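Rarkau cycle: reading order, and is the Zidano translation worth tracking down?

Board index > Fantasy and SF > Series discussion

tidewrack
Posted 2025-02-16

I finished the first Rarkau novel last night and want to settle the order before I buy the rest. The publisher's list puts The Salt Assize second. The author's afterword in my copy puts it fourth, after the two Promow books. The library catalogue has it as a standalone, which can't be right, as the magistrate from book one is on the second page.

Secondary question: there are two English translations of the first three volumes, the Van Hecke and the Zidano. Mine is the Van Hecke. Is there any reason to switch?

No spoilers past book one, please.

quillon_b
Re: reading order

Publication order. The Salt Assize was published second and is set fourth. The afterword gives internal chronology and doesn't label it as such, so people misread it every time a new printing comes out.

If you read the Promow pair first you will know who holds the seal before the hearing starts, and the hearing takes up 25 chapters. The book depends on you not knowing.

marginalia
Re: reading order

I disagree with quillon_b. I have read the cycle both ways and the internal chronology is the better structure for anyone who cares about the legal system, which is most of what the books are about. The Promow books establish how a claim is lodged, what a witness stone does and why a river can be a party to a suit. Without that, the first third of The Salt Assize is procedure with undefined terms.

You do lose the surprise about the seal. I didn't find it much of a surprise the first time. It is signalled in the prologue by the colour of the wax.

quillon_b
Re: reading order

The colour of the wax only reads as a signal if you already know the answer. In publication order it is set dressing.

The undefined terms are defined by use. By the end of the second session every one of them has come up in context at least twice. I would call that good exposition.

fenwick_ltd
Re: reading order

On the translations. I own both sets, so for what it's worth:

Van Hecke is the earlier one. Sentences are long and follow the original clause order, which makes the testimony scenes slow but keeps the evidentials. In the source language every witness statement is marked for whether the speaker saw the thing, heard it or inferred it. Van Hecke carries this with fixed tags ("by my eye", "by report", "by reckoning"). They are repetitive. They are also evidence, and the plot turns on one of them being wrong.

Zidano drops the tags and varies the verbs. It is smoother to read aloud. The wrong tag in volume two becomes a choice between "noticed" and "gathered", and I don't know anyone who caught it on a first reading.

Zidano has the better verse. The ferry songs in Van Hecke don't scan at all.

tidewrack
Re: reading order

Thanks, that settles the translation. I had noticed the tags and assumed they were a stylistic tic. I'll stay with Van Hecke.

Is the page count difference between the two just typesetting? The Zidano omnibus is listed at 825 pages and my three paperbacks will come to nearly 1000 once I have the other two.

fenwick_ltd
Re: reading order

Partly typesetting. The Zidano also omits the genealogical tables and the glossary, and the interchapters in volume three are moved to an appendix and abridged. The abridgement isn't mentioned on the copyright page. I found it by comparing the tollkeeper's deposition, which loses its whole middle section.

marginalia
Re: reading order

The abridgement was discussed in the fan quarterly when the omnibus came out. There was a long review by Mercedes Mosquera comparing the two texts chapter by chapter, and a reply from a reader who preferred the cuts. I agree with the reply, as it happens. The interchapters are the weakest writing in the cycle. I have the scan of that number and will paste the relevant part, as the old host is gone. Text only.

"The difficulty with an unmarked cut is that the reader has no means of weighing it. The tollkeeper's deposition runs long in the original and is meant to. His account of the lower road is tedious, circular and, on two points of date, contradicted by the ledger. Remove the tedium and the contradiction goes with it, and the magistrate's later refusal to hear him becomes mere temper.

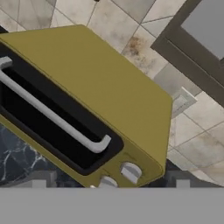
Vol. 2

A second effect is on pace. The third novel alternates between the court and the road, and the interchapters mark the time it takes for a summons to travel. In the omnibus a rider leaves the court and the reply is on the next page. The geography of the whole eastern province depends on that delay, and a reader coming to the omnibus first will reasonably ask why the river families did not simply attend."

End of paste. The rest of the review is about the cover and the map.

quillon_b
Re: reading order

I hadn't read that before. She is right about the delay. The siege in the later books makes no sense if messages travel at the speed they appear to in the Zidano.

I would quibble with "two points of date". The second one is a calendar conversion. The tollkeeper reckons from the flood and the ledger reckons from the accession, and if you apply the offset from the glossary they agree.

fenwick_ltd
Re: reading order

They agree to within a month. The ledger entry is late August by our reckoning and he puts the crossing before harvest. Whether that counts as a contradiction depends on which crop you think he means, and the text says only "grain".

marginalia
Re: reading order

Barley, surely. The lower road is described as barley country in the first Promow book. One more argument for reading that one earlier.

quillon_b
Re: reading order

The upper valley is barley country. The lower road is mixed. Check the scene with the grain tithe.

marginalia
Re: reading order

Checked. The tithe scene says mixed. I withdraw the barley and keep the rest. A reader who has done the Promow books at least knows there is a tithe record to check against.

oxbow
Re: reading order

Reading this thread with some alarm, as I have the omnibus and got to the end of volume three believing the tollkeeper was a minor comic character. Is the uncut deposition available anywhere short of buying the whole Van Hecke set?

fenwick_ltd
Re: reading order

Not legally that I know of. Volume three of the Van Hecke turns up second-hand on its own fairly often, because libraries discard odd volumes. Look for the grey spine. The later reissue with the blue spine has the same text but drops the tables.

tidewrack
Re: reading order

Ordered The Salt Assize, Van Hecke, grey spine. Going with publication order on the first pass. If the procedure loses me I'll stop and switch to Promow.

marginalia
Re: reading order

If you do switch, do it before the second session. After that you have the answer regardless and there is no benefit either way.

quillon_b
Re: reading order

Agreed on that point. And skip the family tree at the front of the book. It gives the succession.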